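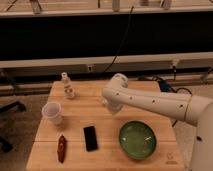 Yao-tsung Liao wrote after the November session that a table cannot be called cleared while the same five things keep coming back to it, and he asked that the point be put to this audience before any new guidance was read out. The notes that follow take up his request.

Speaker notes: Shared tables and what is left on them
Flanstead, 13/12/2025
Speaker: Yao-tsung Chien

Opening

Welcome those present and give the order of the talk. The subject is the shared table: the one in the kitchen, the workroom or the hall that belongs to everyone and is put straight by very few. Mention that the Urno building has 3 such tables and that the guidance applies equally to each of them. Questions will be taken at the end.

Leave the table on the screen during this part.

What gathers on a table

Begin with the bottle and the cup. These are the things most often left behind, and they are usually left separately. A person fills a cup, sets it down near the edge and returns to work. The bottle stays further back, upright, with its cap on, and is passed over by everyone who follows. At Urno we recorded what was left out at the close of each day until we had 217 entries. Drinking vessels of one sort or another made up the greater part.

Go on to the bowl. An empty bowl is treated differently from a full one. Staff will carry away a bowl with food in it, but an empty bowl looks as though it has been put there on purpose, and it may stay for several days. Point out the green one. The guidance asks that an empty bowl be returned to the shelf by the last person to use it, or washed first if there is any doubt.

Small flat things come next. Dark, glossy objects of the size of a telephone lie easily on a pale surface and are as easily covered by a tray or a folder. Anything of this kind should be handed in at the front desk and never moved to another table, where its owner will not think to look.

Then wrappers and snack bars. It is not always possible to tell from a short distance whether a crinkled wrapper still has food in it. The reddish-brown item towards the near edge of the table is a fair case. Staff are asked to pick such a thing up and find out. If it is sealed, it goes in the snack tin. If it is open, it goes in the bin.

Pause here. Ask the audience which of these they would have moved first. Allow two or three replies only.

The order of clearing

Read the order slowly, as some will wish to write it down.

Rubbish and food.
Anything open that can spill, beginning with whatever stands nearest the edge.
Bowls and plates.
Closed bottles.
Personal items, to the front desk.

The Chow building follows a slightly different order and takes personal items first. There is no objection to this. What matters is that one building keeps to one order, so that a person taking over halfway knows what has been done.

Care of the surface

Keep this part short unless the hall has been slow to settle. Wooden tops made up of joined planks need a little more attention than plain ones. Crumbs collect along the seams and should be brushed out with a dry brush before a damp cloth is used. The cloth should follow the line of the seams. Water must not be left standing under a cup or bottle overnight. Where a maker's mark or logo has been cut or pressed into a table top, it should be wiped with the rest and not scrubbed.

The budget for brushes and cloths is 200 for the year, which covers all the Flanstead rooms. Requests go to the office in writing.

The Cistiven cards

Hold up a card. The Cistiven card is the printed sheet which will hang beside each table from now on. It carries the order of clearing on one side and the care of the surface on the other. We have had 2,000 printed, and members of the audience may take as many as their own rooms require. The earlier card, with the grey border, should be taken down, as it gives the wrong place for lost property.

Reply to Mr Liao

Return to the letter with which the talk began. Say that his observation is accepted. The same things do come back, and the guidance does not claim otherwise. It asks that the table be cleared at midday and again at close, by whoever is named on the rota, in the order given.

If he is present, invite him to add to this. If not, go straight to questions. Spare cards are in the box by the door.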